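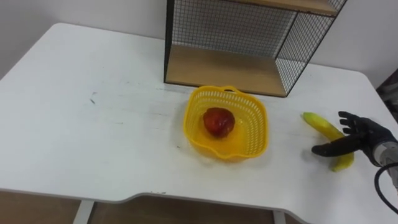 Niall Lamont wrote in to ask why any site would pay people to check how rich a soap actor is, when the number gets copied from six other sites anyway. Fair question, and it's more or less the reason we're hiring.

Celebrity Profiles Checker (part-time, remote)
Clerkthorpe Media

Clerkthorpe runs 2057 profile pages on actors, presenters, child stars who grew up and sold real estate, and people who were on one season of a dating show. Most of those pages carry a net worth. Most of those net worths, if we're being strict, came from somewhere that didn't say where it got them. We'd like that to stop, or at least slow down.

What the work is

You'll be given 30 profiles a month. For each one you go through the birthday, the credits, the marriages and the money, and you find out which parts have a source. An interview counts. A court filing or a property record counts. Another net worth site doesn't count, even if it has a nice layout and says "verified" next to the figure.

Where there's no source, you cut the number or mark it as unknown. We know readers don't like "unknown." They can get a made-up figure elsewhere in seconds.

You'll also write a short note, 100 words at most, on what you changed and why. Euan Buchanan reads all of them and will send back any that say "updated for accuracy" and nothing else.

What we're looking for

- Someone who has read a lot of entertainment coverage and believes a small part of it.
- Plain, correct American English. No "dazzling career," no "rose to fame," no "whopping."
- Patience with old cast lists. Two actors with the same name get merged into one person more often than you'd think.
- The sense to leave a living person's kids, health and home address alone.

A journalism degree is fine. So is none. We've had applicants with both and couldn't see much difference in the samples.

What we're not looking for

Fans of one particular star who want to tidy up that star's page. Publicists, for the same reason. Anyone planning to run the whole list through a text generator - we tried two of those last year and they gave a weatherman a yacht.

Pay and hours

$500 a month for the 30 profiles, paid at the end of the month through Jellano. Work when you like. The one fixed thing is a call at 4 p.m. Eastern in the first week of each month, and it tends to run over. There's no bonus for page views. We had one at our old site, Wikar, and the numbers on the page got bigger every quarter while the actors did the same amount of acting.

This is contract work, with no benefits. Some ads would call that flexibility.

How to apply

Pick any actor with a published net worth and try to trace the figure back to where it started. Write up what you found in a page or less, dead ends included. Send it to Euan Buchanan at the Cairns Street office or through the contact form, with "Checker" in the subject line. Please skip the cover letter.

Applications close at the end of November, and the first batch of profiles goes out in December.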